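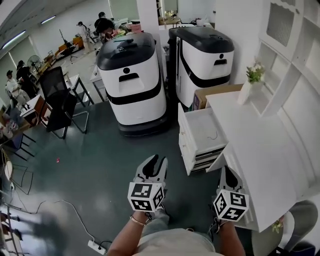

引き出しの開閉データ、収集を始めました

Garthorpeプロジェクトでは、家庭やオフィスの片付け作業を学習させるための手本データを集めています。2月からの対象は引き出しです。作業者は左右の手に1台ずつグリッパーを持ち、頭の高さのカメラで手元を記録しながら、引き出しを開ける、中に物を入れる、取り出す、閉めるという動作を行います。グリッパーの根元には白黒マーカーのついた立方体があり、手先の位置と向きはこのマーカーから計算します。

1件の記録は、両手を体の前に出した姿勢から始め、同じ姿勢に戻ったところで終わりです。長さは20秒前後になることが多いのですが、急ぐ必要はありません。速すぎる動作はマーカーがぶれて位置が取れず、後の確認で外すことになります。

2022年2月9日の時点で、確認を通った記録は312件です。内訳は白いキャビネットの引き出しが大半で、木の机の引き出しはまだ50件しかありません。取っ手の形が違うと手首の角度も変わるため、今月後半は机のほうを優先します。

現場を担当するMoushumi Mridhaから、作業者への連絡が4点あります。

・開始前に、両方の立方体がカメラに入っているか確認してください。片方だけ隠れた記録が目立ちます。
・引き出しは毎回違う幅まで開けてください。全開ばかりだと、半開きの状態から始める動作を学習できません。
・つかみ損ねても止めずに、そのままやり直してください。やり直しの入った記録には「再試行」のタグをつけて残します。
・キャビネットの上の物は動かしてかまいません。ただし記録の途中では動かさず、次の記録に移る前に置き換えてください。

部屋を片付けてから撮ったほうがよいか、という質問を何度か受けました。片付けなくて結構です。後ろを人が通っても、椅子の位置が前の日と違っていても、記録は有効です。学習したモデルを使う場所も同じように人がいて物が置かれています。床のケーブルだけは足を引っかけないよう、立ち位置を決める前に見ておいてください。

データの整理にはAlovを使っています。記録を登録すると、開始と終了の姿勢、マーカーの検出率、左右の時刻のずれが自動で表示されます。検出率が低いものは一覧の下にまとめて出るので、当日のうちに見直し、残すか外すかを決めてください。判断に迷うものは「保留」にしておけば、翌朝こちらで見ます。

Clirotvilleの拠点でも同じ手順で収集を始める準備をしています。グリッパーの開き幅の校正値が拠点ごとに違うと、データを混ぜたときに指の位置が合わなくなります。校正の手順書は共有フォルダに置いてありますので、新しく参加する方は最初の記録の前に一度通して行ってください。

集めたデータでの最初の学習結果は、7月号でお知らせする予定です。作業時間の登録と機材の予約は、これまでどおり予定表からお願いします。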